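Trasteo Table Cloth, Heavy Cotton, Sage

Home > Laundry Room > Folding and Ironing > Table Cloths

SKU: TR-TC-SAGE
In stock at Trestville. Ships in 2 business days.

Most people fold laundry on the bed, then need the bed, then move the laundry to a chair, where it lives out its natural life. The Trasteo Table Cloth is for households that have decided to try a table.

It is a flat piece of heavy brushed cotton with a hem. We have been selling it for long enough to know that customers want more words than that before they part with money for a rectangle, so the rest of the page is for them.

What it does

A bare tabletop is a poor place to fold. Shirts slide, buttons scratch, and whatever was spilled at breakfast finds the one white thing in the load. The brushed face of the cloth grips fabric a little, so a sleeve you have put somewhere tends to stay there while you deal with the other one. The back is a tighter weave and sits quietly on wood, laminate or glass without a rubber layer. We tried a rubber layer in an early version. It smelled like a bicycle shop, and one tester's oak table has never forgiven us.

The cloth is made for us by Van Hecke, a mill that mostly does pads for commercial pressing tables and regards home laundry as a charming hobby. They would not make it any thinner when we asked, and they were right.

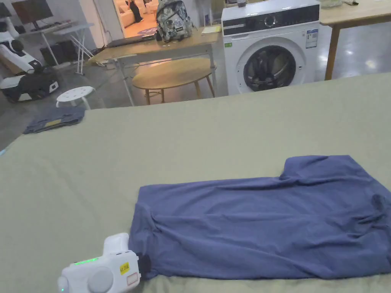 T-shirt on a sage-green cloth.

Sizes

Small: fits a card table or the end of a kitchen counter
Medium: fits a table that seats 4
Large: fits a table that seats six, or the sort of desk people buy when they intend to write a novel
Custom: send us your measurements and allow extra time

All sizes are cut with a modest overhang. If you want it to hang to the floor like something at a wedding, order custom and tell us so, otherwise we will assume you have measured wrong and write to ask.

Color

Sage. There was also an oatmeal, which sold very well to people who then asked to swap it for sage after the first cup of coffee. Oatmeal was retired in January. Screens vary, and so do opinions on what sage is. If yours looks gray under a kitchen light, try it by a window before you send it back.

Ironing on it

You can press on it with a folded towel underneath, on a medium setting. It is not an ironing board and has no ambitions that way. For regular ironing, look at the Madeck Tabletop Pad, which lies under the cloth and takes the heat. Madeck makes the pad in the same three standard sizes, and the corners line up, a thing that took two companies a surprising number of emails.

Do not use steam over a polished or waxed table. You will get a white bloom in the finish and we will get a letter.

Will it help with sheets?

A bit.

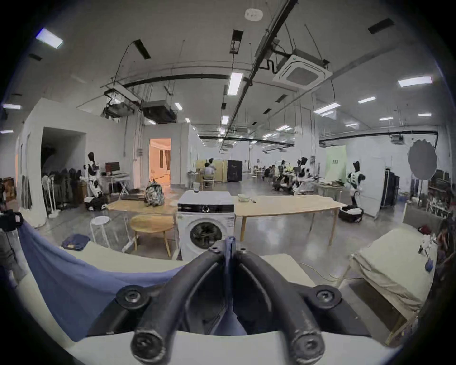
Flat sheets do well enough on the large size if you fold them in half lengthwise first and let the extra hang off the far side while you work. Pull the edge toward you, smooth it, bring the hanging part up, and carry on. Fitted sheets are another matter. The cloth will hold two of the corners still while you tuck the others into them, and you will end up with something flat enough to go on a shelf, provided the shelf is high and visitors are short.

Duvet covers should be folded by two people on speaking terms.

Care

Wash before first use, cold, on its own. The dye is well behaved but we would rather you found that out without your good towels in there.
Machine wash warm after that.
Tumble dry low, or line dry.
Shrinkage is slight and happens in the first wash. We cut for it.
No fabric softener. It flattens the brushed face and you are back to sliding shirts.
Lint comes off with a damp hand. Cat hair comes off eventually.

Durability

Van Hecke rubs a sample of each batch 3000 times with a weighted pad and then looks at it disapprovingly. Ours have come through with the nap a little flatter and no holes. At home, expect the spot where you usually stand to wear first.

In the box

1 table cloth
1 cotton tie for rolling it up
1 care card, which repeats the above with fewer jokes

Shipping and returns

Orders go out from Trestville. Returns are accepted for 13 days after delivery, unwashed and in standard sizes only. Custom cuts are yours for good, so please measure the table - the actual table, with a tape - before ordering.

Goes with

Madeck Tabletop Pad
Trasteo Sleeve Roll
Trasteo Lint Brush, Long Handle

Page updated April 24, 2022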